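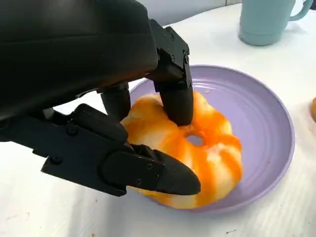

Marlene Aguiar
I'd still take the Cornedano over the Huller if you're only going to buy one hand this year. Three fingers, less to break, and the support people pick up the phone. I've had mine since 2021 and the only thing I've replaced is a cable.

Forum home Hands and grippers Reviews Search Log in

benchtop_gil
Marlene, I knew you'd say that! And for boxes and bottles I'd agree with you, I ran a Cornedano at my last job and it just went and went. But I've had the Huller on trial for 4 weeks now and what I wanted to find out was whether it could handle food without me babysitting the force settings. The pinch in my photo is the stock "soft" preset, thumb down low on the rim and one finger coming in from the top. I didn't touch a single slider. The pad does sink in a bit on glazed stuff (you can see it) and I'm still making up my mind how much that bothers me.

Setup was a pain, by the way. The Wastoron quick start guide skips the part where you zero the thumb, so I spent most of a Thursday wondering why it kept closing crooked.

ratchet_and_tea
ok but a bakery isn't going to pay for jointed fingers to do what a 20 dollar silicone cup does. I've seen this movie. Somebody buys the fancy hand, it does pastries beautifully for the demo, then it goes in a cabinet. What's your cycle time?

benchtop_gil
Slow. I'm not going to pretend otherwise. But I'm not doing a bakery line, I'm doing plating for a little cafe counter project, where the next thing after a pastry might be a fork or a mug handle. I don't want to swap tools in between! A cup is great until you hand it something with a hole in the middle.

ratchet_and_tea
You can get a cup that seals around the outside of a ring, they've been around forever. Mug handle I'll give you.

Marlene Aguiar
Gil, have you tried cleaning it yet? That was my whole problem with the Ashworth, which is built a lot like yours. Sugar got down in the linkages and after that the thumb had a little hitch in it every time it closed. I never got it all out.

benchtop_gil
Ugh, yes, cleaning. I wipe the tips after every run and I've been at the thumb plates with a soft toothbrush, but there are gaps in there I can't reach. Wastoron sells a glove sleeve for it. Mine's on backorder until November, and I've got no idea what it does to the grip.

ollie.wrenches
I have the sleeve. It's fine for dry stuff but it bunches up at the thumb, and you'll have to redo your soft preset because the pads feel thicker. I did 100 picks on dinner rolls with it and had to stop and tug it straight more often than I liked. I'd buy the Huller again though, sorry Marlene.

Marlene Aguiar
No need to be sorry, it's your money! Gil, when does the trial run out, and are they charging you for wear on the pads if you send it back? They tried that with me.

benchtop_gil
End of next week. I didn't see anything in the paperwork about pads but now I'm going to go read it again, thanks for that.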